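Reference > Household > Clothing care > Folding of garments

Folding of garments is the practice of laying clothing into compact, flat shapes for storage, transport or sale. It is distinguished from hanging, in which a garment is suspended from the shoulder or waist, and from rolling, which is common in travel. Knitted items are usually folded, as their own weight may stretch them on a hanger.

Methods

Most methods for shirts begin with the garment laid flat and smoothed from the collar toward the hem. In the thirds method, each side is brought toward the center line, the sleeves are turned back, and the body is folded upward once or twice. In the file method, the finished piece is folded again so that it stands on edge in a drawer. Retail folding is done with the front facing outward and often makes use of a board to keep widths equal. 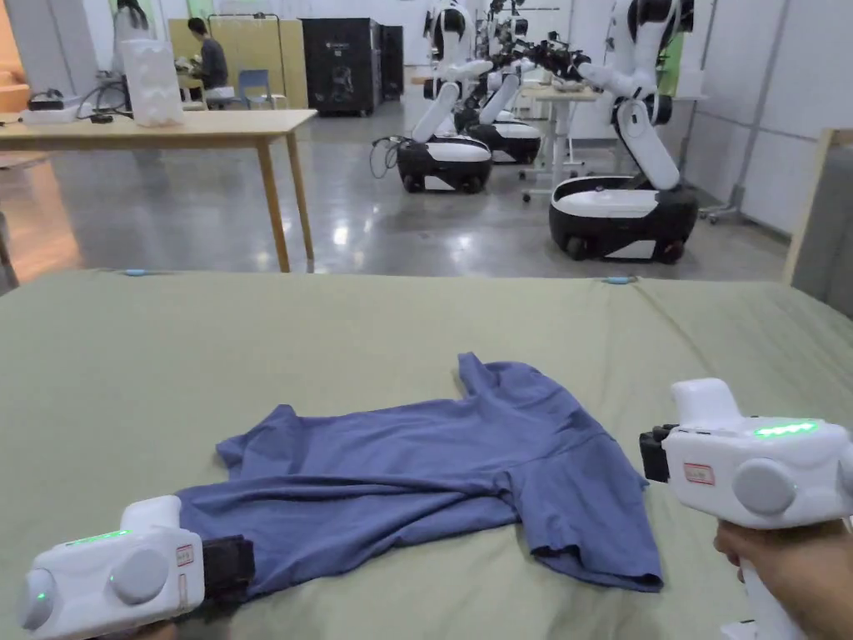
Mieczysław Wróbel objected that manuals give too much attention to the final shape and too little to smoothing, and wrote that a shirt folded over a crease "will keep that crease longer than it keeps the fold." Later manuals adopted this view in part, and the Givwood household guide places smoothing in a chapter of its own.

Instruction

Folding was long taught at home and in laundry work. The Trostora laundry school introduced a written course in which students practiced on short-sleeved shirts before moving to dress shirts and fitted sheets. Its workbook runs to 165 pages. The course was revised on 2/7/22, when the section on fitted sheets was shortened.

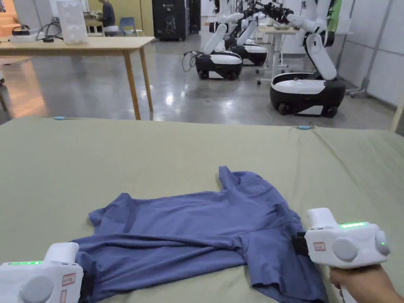
A crumpled short-sleeved T-shirt on a green cloth.

Storage

Folded garments are kept in drawers, on shelves or in chests. Deep stacks press the lower items and may set hard lines in cotton and linen. Desta Yimer, in a survey of 2000 households in Gidey, found that stacked storage was more common than filing in homes with open shelves. Wool is generally stored clean, and long-stored linens are refolded along new lines from time to time.

See also: Ironing; Linen closet; Packing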